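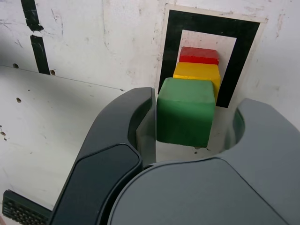

Slide 1. Green block nearest, yellow and red in line behind it.

Home Talks Notes Archive Contact
Reading time: 3 min

Sightlines and small blocks: laying out a sorting task
Speaker notes, 2025-05-31

Leave slide 1 up while people sit down. Start with the question of order. The three blocks are one behind another, so from this side each hides part of the next. The green one shows its top and front. The red one shows over the yellow and not much else.

Point out the two greens. Top face lighter, front face darker and in shadow, same block. Anyone writing a colour rule for a sorting sheet needs to allow for both. At Odera we wrote "green" on the sheet and left it there, and the checkers then disagreed about shaded faces for most of November. The Mitik sheet now has a printed swatch for the lit face and a second for the shaded face.

Next, the printed marker on the wall behind. It is square, on white paper or card. Our rule for markers is short: flat, upright, fixed before any block goes down, never moved during a session. If it has to move, close the session and start a new one. Do not correct the old figures by hand.

Slide 2 (table of layouts). Explain the columns slowly.
Row: blocks in line, as on slide 1.
Column: blocks side by side.
Scatter: no fixed order.
We logged 1220 layouts in the Usetow set. Of the first 500, 34 were rejected, mostly for a block standing on the wrong mark. Rows took longest to check, as the back block has to be confirmed from a second position.

Pause for questions on the reject rule. Expect one about edges. Soft edges, as on the green block, make it harder to say where the face stops – measure from the middle of the face and ignore the corners.

Slide 3 (spacing). The Jamotora layout card gives a gap of 8 mm between blocks in a row. Closer than that and the gap is lost from a low viewpoint. Wider, and the row drifts off line. Go back to slide 1 if there is time and ask the room to judge the gap between green and yellow by eye. Take three or four answers. Do not give a figure.

Slide 4 (sheet). Handouts are on the side table. Read out the field names only: layout, order from the front, marker fixed, checked by. The "order from the front" field replaced "order", which people filled in from either end.

If running late, skip slide 3 and go straight to the sheet. Spare copies of the swatch card are in the blue folder – collect them before leaving.

Previous Next Back to talks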